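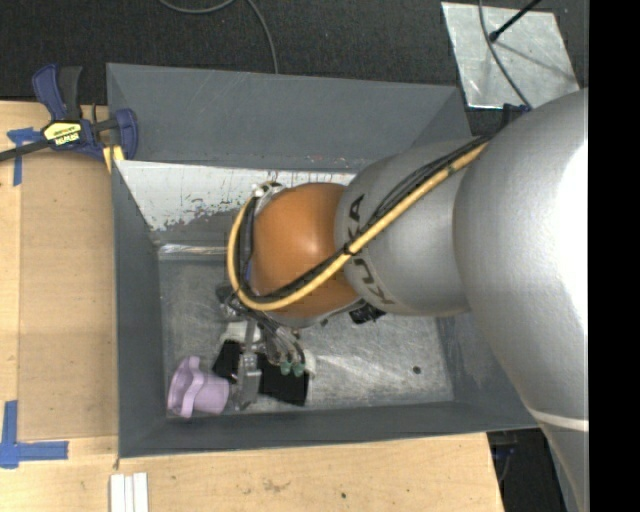
4 Collecting grasp examples from the bin

This chapter explains how to record grasp attempts with the Pirkent station. The recorded attempts are used later for training the grasp model (chapter 6). Please read the whole chapter once before you start the arm.

The station must already be installed and calibrated as described in chapter 3. If the bin or the camera was moved after the last calibration, go back to 3.4 and do the calibration again. A picture file from a wrongly calibrated station looks completely normal, and the error is only found when the training is finished.

4.1 Preparing the bin

1. Press the pause button on the panel and wait until the lamp is steady. Do not reach into the bin while the lamp is blinking.

2. Check that the bin is clamped to the table. Pull at the corner with your hand. The bin must not slide. If it slides, tighten the bar clamp and pull again.

3. Compare the position of the bin with the blue tape marks on the wooden table. The tape shows only the approximate place and does not replace the calibration.

4. Remove dust and small broken pieces from the floor of the bin. Scratches and worn paint on the metal can stay. The model should learn to ignore them, and we do not recommend to paint the bin again in the middle of a collection.

5. Put the objects in the bin. For the first session, use one or two objects only. Cups are a good choice, and also flat pieces which lie close to the floor.

6. Let the objects fall from a low height, and leave them as they land. An object on its side or in a corner is wanted. If the operator always puts the cup upright in the middle, the model will know only this case.

Note: Transparent objects can be used from software version 3 on, but they need the second light. See appendix B.

4.2 Checking the cables

The cables to the gripper run along the outside of the arm and make a loop beside the orange wrist. This loop gives the wrist enough free length to turn.

1. Move the wrist slowly by hand control to both end positions.

2. Watch the loop during the whole movement. It must not become tight, and it must not touch the wall of the bin.

3. Look at the tie which holds the cables together. If it is loose or broken, replace it before you continue.

4. Check the thin tubes at the gripper for sharp bends.

CAUTION: Never shorten the loop in order to make it look tidy. At our test place in Cumley a shortened cable was pulled out of its connector after less than one shift.

4.3 Recording a session

1. Open the program Sistar and choose New session.

2. Type the name of the operator and the name of the object set. Use the same spelling every time. "Cups small" and "small cups" are two different sets for the program.

3. Set the number of attempts. We recommend 200 attempts for one session. With longer sessions the operator gets tired and the labels become worse.

4. Choose the mode. In Random mode the arm chooses its own grasp point. In Guided mode you click the point on the screen. Begin with Random mode.

5. Release the pause button and press Start.

6. Stay beside the station for the first 13 attempts, with your hand near the emergency stop. After this you may sit at the desk, but you must still be able to see the arm.

One attempt has four parts: the camera takes a picture of the bin, the gripper goes down, the fingers close, and the arm lifts. The program then writes down if something is held between the fingers. Both results are useful. Please do not delete failed attempts, the model needs them as much as the good ones.

Note: If an object stands against the wall and the arm fails many times at the same place, let it continue up to ten times. Then press pause and mix the objects by hand.

4.4 Checking the labels

The program decides by the finger distance if a grasp was successful. With thin or soft objects this is sometimes wrong.

1. After the session, open the Review page.

2. Look through all attempts with a yellow mark. These are the attempts where the program is not sure.

3. Correct the label with the keys Y (held) and N (not held). If you also are not sure, press U. The attempt is then kept, but it is not used for training.

4. Press Save. Without saving, the corrections are lost when the page is closed.

4.5 How many examples are necessary

For one new object set, plan 3000 attempts before the first training. In the trial of Adaeze Isah, the grasp rate on new cups reached 73 per cent with this number in Random mode. A smaller number can be enough if the objects are similar to a set you already have.

Questions about this chapter can be sent to Ute Hollmann at Šimkus. Please attach the session file and the log file.

Chapter last changed: 11/30/19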